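Rasar screening room, workshop notebook
May 10, 2022

Full run-through of the shorts program on the Van Beek projector today, and what a treat! Grigoris had the new lamp in before I got there, so we went straight to threading. First reel was Avutberg, the lighthouse one, and the picture came up so much brighter than last week that I went down and sat in row five just to enjoy it.

Reel two has a bad splice near the head. It jumped the gate on the first pass – no damage, just a horrible clatter – and Lesia remade it with tape on both sides. Second pass went through clean. I still want a look at it under the loupe before the festival in September, and somebody please write the splice position on the leader this time.

Sound is where we lost the afternoon (happily, I have to say). The optical track on Drarnon was hissing badly in the quiet kitchen dialogue. Cleaned the sound drum, no change. Swapped the exciter lamp, a little better. Then Ruba nudged the slit focus a hair and suddenly there were the spoons, the clock, the dog breathing under the table! I've seen that film so many times and never heard the dog. Fader is at 5 now, leave it there.

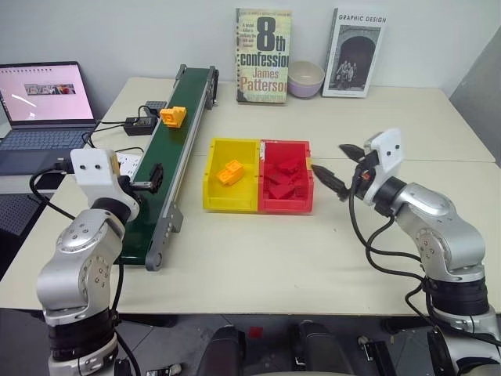 Entry by Petro Kuzmenko, with additions from Ruba Sayegh

Masking next. The left-hand curtain sticks when we go from wide to Academy, always at the same spot. Greased the track and it moves, but slowly, so for now start the masking change during the tail credits and don't wait for black. The motor wants a new belt. I've asked for a price.

Changeover cues: all good except the end of Avutberg reel one, where the second dot is so faint that I missed it twice. Ruba got it both times, so she's on changeovers for that title, ha.

Trailer reel is made up with 30 frames of black between items. Tried 70 first and it dragged.

Still to do:
Loupe check on the Avutberg splice
Belt for the masking motor
500 ft of white leader, we're nearly out
Ask Hanna Bilyk whether she wants the house lights at half for her introduction

Ruba adds: I left the focus chart on the bench in its tube. Please put it back in the tube after.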